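News > Club > Press releases

TRANDWOOD RUGBY CLUB APPOINTS BLAIR GUTHRIE AS HEAD COACH

Trandwood Rugby Club has appointed Blair Guthrie as head coach on a two-year contract, ending a search that began in December and at one point involved a man who thought he was applying to run the bar.

Guthrie arrives from Grumitz, where he spent 7 seasons, first as a hooker with a flexible attitude to the offside line and then as forwards coach. Under him the Grumitz scrum became the most penalised in the division and, the following year, the most feared. He regards these as the same achievement.

He takes over a side that finished one place above the bottom, lost nine matches by a single score and conceded a try against Pruvost directly from its own kick-off. The club has reviewed the footage of that try at length and still cannot say whose job it was to catch the ball.

"I watched every match from last season before I said yes," said Guthrie. "My wife asked if I was being punished for something. But there's a decent pack in there, and a back line that will be very good once somebody passes to it."

Pre-season training starts on Thursday at 6.30pm on the back pitch. Players are reminded that this means 6.30pm in boots, and that the new head coach locks the gate himself. Up to 40 players are expected, a number the club reached by asking who was coming and then taking off everyone who answered with a thumbs-up.

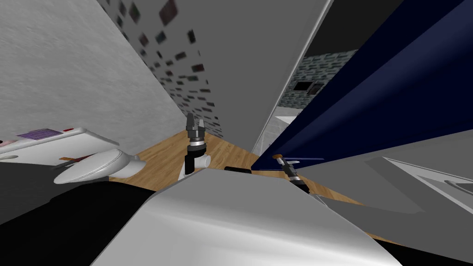

The coaching staff is otherwise unchanged. Defence stays with the existing team, who have asked for it to be noted that the defence improved a good deal after the clocks went back. Kicking duties will be settled in the warm-up matches. Last season's goal-kicking was shared among four players on the principle that it would spread the blame, and it did.

Guthrie has made one early change, which is to the team song. It has gone from five verses to one. Several senior players are said to be relieved, having never learned the other four.

"People keep telling me this is a sleeping giant," he said. "I've had a look round and I'd call it a sleeping medium-sized club. That suits me. I'd like us to win at home, be a nuisance away, and stop kicking to their full-back. He's always pleased to see it."

The first test comes quickly, with a home friendly against Pruvost, who have kindly offered to kick off. The league campaign then opens away at Grumitz, a fixture the league insists was drawn at random. Guthrie says he expects a warm welcome from his old supporters and has advised his family to sit at the other end.

The ground holds 900, and the club would like to see what that looks like. Season tickets are on sale now at last year's price, in recognition of last year. The main stand, sponsored once again by Grekov, will be open for all home matches, and the pie supplier has been changed following correspondence.

Guthrie will be available to speak to reporters after Thursday's session. He has asked that questions about the kick-off against Pruvost be put to the players.

ENDS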